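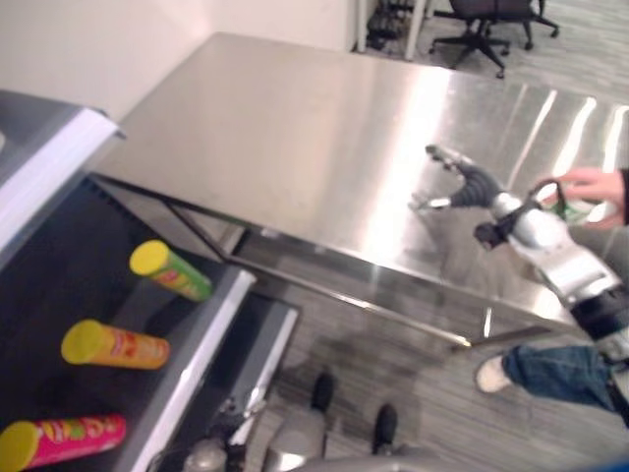 Steel table, crisp shelf, one robot arm. Upstairs room at Stidbridge, February.

Right, quick one before my shift because I've been promising this post for weeks and my lunch is in the microwave.

So yes, we've got the robot now. People keep asking me in the comments and at the school gate and my own mum asked me on the phone, so it must have got round. I work at Stidbridge, nights mostly, some lates, picking and packing for snacks and drinks orders. Been there long enough to remember paper pick sheets. The robot lives upstairs in the room with the grey carpet, which used to be where we had inductions, and twice a week a handful of us go up and work alongside it for a couple of hours. It's called Brana. It said Brana on the paperwork, so Brana it is, although it gets called other things when it drops stuff.

What it's meant to do is shelf work. Take a can of crisps off the shelf, put it on the steel table, or take it off the table and put it on the shelf. Later on, bottles. Later than that, mixed orders, which is my job, more or less. I'll come to that.

First thing I noticed was the hand. I'd expected a claw, like the arcade ones that never give you the teddy. It's got fingers, thin ones with silver tips, black otherwise, and when it's about to reach for something it spreads them all out first. Wide. Like my nan before she picked up a cake. You get used to the arm quite fast, the fingers I still watch.

Second thing, how slow. I'm not being mean. I can do a shelf of cans in the time it takes to have a think about the first one. I picked over 1680 items last week and didn't feel especially proud of it, it was a normal week. Brana's target for a session is 35 and it doesn't always get there. The people from Dvořáček, that's the firm that put it in, say not to look at speed yet. Fine. But speed is what's been looked at with us, every shift, for years — so you can imagine how that went down in the canteen.

Anyway the work upstairs. What do we do all session? Mostly hand things over, set things up, put things back. Lay the cans on their sides with the lids facing the same way. Turn one round and see if it copes. Stand one up. Move the table a bit. Pick stuff up off the floor, a lot of that. You sit or stand next to it with whatever comes next in your hand and wait for the nod. There is a sheet, and you tick the sheet.

It's easy. I want to be fair about that. My back doesn't hurt after. It's carpet for a start, and you can wear your own trainers up there, whereas the floor downstairs is concrete and by four in the morning I can feel it in my teeth. It's quiet as well. I came down after my first go and the noise of the belts nearly knocked me over, and I've worked next to those belts for years and thought I didn't hear them any more.

It's also a bit boring, and a kind of boring I wasn't ready for. On the floor you're bored but you're moving, and your head goes off and plans tea or has an argument with somebody. Upstairs you have to pay attention the whole time and nothing much happens. I came home more tired than off a full night. Told my other half and got a look.

Now the crisps. We use crisps because they're a good shape apparently, round, same size, light, bright colours. Green, orange, pink. The lids are all yellow. What I know about these cans after years of handling them is that they roll. They roll if you look at them wrong. Everybody downstairs puts a finger on the next one along when they lift one out, you don't decide to do it, your finger just goes. I mentioned this and the Dvořáček lot got quite excited and wrote it down, and asked me to do it again slowly so they could see. I couldn't. Soon as I thought about it my hand went stupid. Took me about five goes to pick up a can of crisps like a normal person, with three adults watching.

That's stuck with me. There's loads of it, little things. How you tell a case is short by the feel. How you know a bottle lid is loose. Which boxes you never trust from the bottom. I've trained new starters and I never once said any of it out loud, they just sort of caught it off me. Now there's a form for it. Box on the form says "operator tips". We don't get paid extra for tips, and yes, I asked.

OK so the bit everyone wants to know, are we losing our jobs.

Don't know. That's the answer. There are 80 of us on the floor across all the shifts, counting the part timers. We had a meeting about it in the canteen, and what we were told is no redundancies linked to Brana this year. I wrote that down word for word as it seemed like a sentence that had been worked on. "Linked to". "This year". Somebody asked about next year and was told that next year would be looked at next year.

What has happened already is smaller and you'd miss it if you weren't there. Agency numbers are down on lates. Two people who left before Christmas haven't been replaced. The overtime list, which used to be up on the board all the time, goes up every so often and is full in ten minutes. Might be the robot, might be that crisps aren't selling. It can't be the work it's doing because it isn't doing any, not for real customers, it does the same cans over and over. But I think someone up the line has started planning as if it was.

And then there's the rota for upstairs. This is what's actualy causing the rows, if you want to know. Not the robot. The rota. Going upstairs counts as your normal hours, no bonus, but you don't have a pick rate while you're up there so a bad night can't go against you. So everyone with a dodgy knee wants it, quite right too, and everyone who's quick doesn't want it as they lose bonus. First it was whoever put their name down. Then it was by shift. Now it's a list that the shift leads keep and the shift leads have favourites, always have. I know one person (not saying) who's been up there every single week and one who's asked and asked. If the company wants to know what automation changes for staff, have a look at that list.

A few people won't go at all. They say why would I teach it. I do get that. One of the older hands said he wasn't going to dig the hole and jump in it, and then went back to his sandwich. I went up as I was curious and I wanted a sit down, if I'm truthful. And I thought if it's coming anyway I want to have seen it up close, know what it can't do. It can't do film-wrapped trays. It can't do anything damp. It really hates its own reflection off that steel table, or that's my theory, the lights bounce off the top something terrible and it hesitates more at one end than the other. I said put a mat on it. They said they'd raise it.

We did have one lot of this before, for anyone who wasn't reading back then. Trirnemeo, the headset thing. Voice in your ear telling you the aisle and the slot, and you said the check number back to it. Everyone hated it for a month. Then it was just the job. What I didn't clock until a long time after was that we'd stopped talking to each other. You can't chat with a voice in your ear and another one waiting for a number. We used to sing on nights! Badly, but we did. So when they say it'll bed in and you won't notice it, well, I know, that's what bothers me.

Good things, as I don't want this to be all moaning. The heavy end. If Brana or a cousin of Brana could do water, the big multipacks, I'd shake its hand, fingers and all. Nobody should be lifting those at fifty-odd. And the top shelves, and the freezer if they ever get that far. I said so on the feedback sheet. They've started with crisps, the lightest thing in the building. I understand why you'd start light. I'd just like to hear somebody say when it gets to heavy.

Also the Dvořáček people are decent. They make their own tea and wash up the mugs, which puts them ahead of most visitors. They listen, they ask proper questions. They're not the ones who'll decide about the rota or the overtime or any of it though and I think they find it a bit awkward when we ask.

Will do another post when they start on bottles. I'm down for another go upstairs next week if I haven't been knocked off the list for writing this. Someone asked for the flapjack recipe again, it's in the old posts under baking, scroll down past teh shed one. Microwave's been beeping for ages, got to go.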